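Nasedent Support Portal
Ticket: Arm stops with protective fault during bin picking
Site: Lustport, Cell 2
Product: Clindlow picking controller
Status: Reopened by customer
Priority: Medium (customer asked for High)

Customer, 09:14
I am reopening this. It was closed as "resolved by configuration change" and the arm stopped again in the same way. Fault text is "external torque limit, joint 6", brakes on, gripper left over the front bin. We have had 31 of these stops since the June update. Before the update we had 2, and both of those were our own fault.

Support, 10:02
Thank you for the update. Our review of the log suggests the gripper is touching the bin wall on approach. Please measure the bin position again and rerun the Sheehan calibration routine.

Customer, 10:40
We have done that three times. The bins are clamped and they measure the same each time. I'd like to know which line in the log says "wall", as all I can find is a torque value and a timestamp. The stops also happen on picks from the middle of the bin, where there is no wall to touch.

My own guess is the cables. The yellow one makes a wide loop beside the orange joint, and the loop has to go somewhere when the wrist turns. I can't prove it, but it fits the numbers better than your version does.

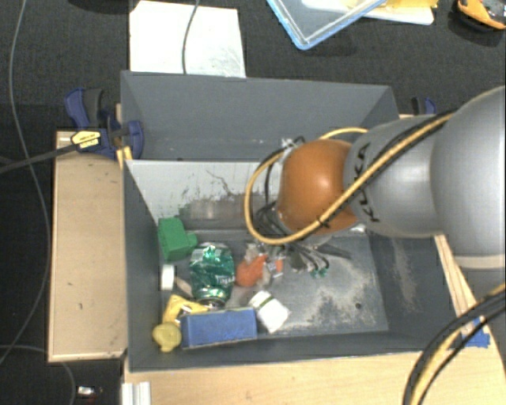 Cell 2, arm over the front bin. Yellow cable loop to the left of the orange joint, black tie on the lower part of it.

Support, 11:25
Noted. The worn patch on the bin floor could point to repeated contact. Can you confirm the gripper is not reaching too low?

Customer, 11:51
The floor was worn before we had your controller. I have set the lowest pick height up by 10 mm anyway. It missed the flatter items and still stopped on the fourth pick, so I have put it back.

Support, 13:30
We ran 1,000 picks on our test cell with your settings and saw no stops. Could you try a slower wrist speed?

Customer, 13:48
Does your test cell have the same cable run? If it doesn't, then 1,000 picks tells me your cell works. Slower wrist speed was the "configuration change" last time. It made the stops less frequent and the whole job slower, and the ticket was closed on the strength of one quiet afternoon.

Support, 15:05
The test cell has its cables routed inside a sleeve. We have passed the ticket to the motion team. They ask for the joint 6 angle at each stop.

Customer, 15:37
Attached as a text file. Most of them are near the same end of the range. Please leave this ticket open until I say otherwise. Cell 2 stays locked out overnight.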